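How to run the bin-picking demonstration on an open day

These notes are for anyone standing in at the Lulness open day on 6th May. They cover the table demonstration only.
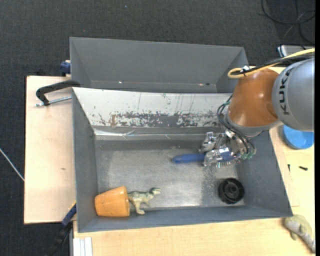 Before the doors open

Check that the clamps holding the bins to the table are tight. Give each bin a push by hand. If it moves, tighten the clamp and push again.

Run the arm through its home position 3 times at low speed. Watch the cables and the thin black hoses at the wrist while it turns. They should move freely and not catch on the gripper.

Put a few objects in the front bin, spread out, with none pressed into a corner. A mix of shapes works best. The blue brush is a good first pick, with a handle that people at the back can follow. The toy dinosaur, the orange pot and the black wheel can stay on the floor of the bin for later picks.

Starting a group

Each group gets two slots, one to watch and one to ask questions. Keep visitors behind the tape – children too, even when a parent is holding them.

Say what the arm is going to do before you press start. Set the speed to 50 per cent. At 60 the pick still runs, but people miss the moment when the fingers close.

If a pick fails

Let the arm go back to home by itself. Press pause, wait for the light on the Gitomach panel to change, then move the object with the long stick. Do not reach into the bin while the arm is live.

If the same object fails again, take it out and carry on with another one.

Closing down

Send the arm home, open the gripper and switch off at the panel. Write any faults in the Etberg log book and hand the key to Lerato Botha.

The next open day is in September.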